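**Can a robot put the food away yet or is it still all demo**

**crumbtray24** – 2/25/24

Ok so serious question. I run the back of a small bakery cafe, two ovens, one slicer, me and whoever shows up. Every night the leftovers have to go in containers, lids on, trays stacked. Takes forever and everybody hates it. Is there ANY machine that does this yet. Not a factory line. One arm, a table, regular tubs.

Sales guy from Murnar told me "by August". By August what, he didnt say.

**ostora_fan**

Short answer no. Long answer no but closer than two years ago. Picking up one thing and putting it in one box, fine. Closing time in a real kitchen, forget it.

**pegboard**

Disagree a bit. We've got a Flaltach arm at the shop, does bin sorting all day. Parts not food. It's slow but it doesn't call in sick. If your tubs are always in the same spot you're most of the way there.

**crumbtray24**

Tubs are never in the same spot. Tubs are wherever the last person dropped them lol

**ostora_fan**

Then there's your answer.

**lowtorque**

Pastry is the part I'd worry about. Metal parts dont care how hard you squeeze. A croissant does. Too tight and it's flakes, too loose and it's on the floor. Anyway here's one on the job, Franka arm: 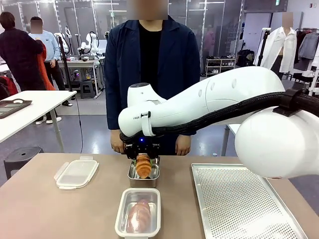
*croissant going into the steel container, black gripper has it by the top end*

Held upright, still croissant shaped. Thats the bit I care about.

**pegboard**

See, that's what I mean. Regular croissant, regular container, plain table. Nothing fancy about it.

**ostora_fan**

One croissant. And there's a person standing right behind the table. Call me when it does a full tray and snaps the lid on after.

**crumbtray24**

The lid is my whole problem tho. Those tabs on the plastic ones, I can barely do them with cold hands. There's a lid with locking tabs laying flat on the table there, who puts that on??

**lowtorque**

No idea, one picture, can't tell you what comes next. Lids are hard in general. You need to line it up then push each side, and most two finger grippers are bad at pushing. I'd do lids by hand and let the arm do the filling.

**crumbtray24**

The bread in front is wrapped in clear plastic. Would wrapped be easier or harder to grab?

**lowtorque**

Depends. Tight wrap, easier, no crumbs. Baggy wrap slides around and cameras hate shiny stuff. I'd test both before spending a dime.

**halfsheet**

Coming in sideways here. Did the math for our place. We put away 24 pieces on a slow night and it takes me 13 minutes with lids. What am I saving? Quote I got for a used arm from Thomas had $1424 just for the mounting kit. The MOUNTING KIT. I can buy a lot of tubs for that.

**pegboard**

13 min a night adds up. Plus it could do other stuff in the daytime.

**halfsheet**

What other stuff. Wiping counters? Show me one that wipes a counter and gets the corners.

**ostora_fan**

^ this. Everybody says "other stuff". My robot vacuum has been stuck under the same radiator 3 times this week and that's the success story of the whole industry

**pegboard**

Vacuum isn't an arm, come on. Different thing. Bin sorting works, I watch it work. You guys want it perfect day one.

**halfsheet**

I want it to pay for itself – thats not perfect, thats just a Tuesday-type ask. Normal.

**lowtorque**

Crumbtray, if you really want to try: get everyone to put the tubs in the same place first. Tape outlines on the table. Do that for a month. You might find the job gets short enough you dont want the robot.

**crumbtray24**

Tape I can afford. Will try it and post back. Still gonna make the Murnar guy come do a demo with our almond ones, they shed like crazy

**ostora_fan**

bring a broom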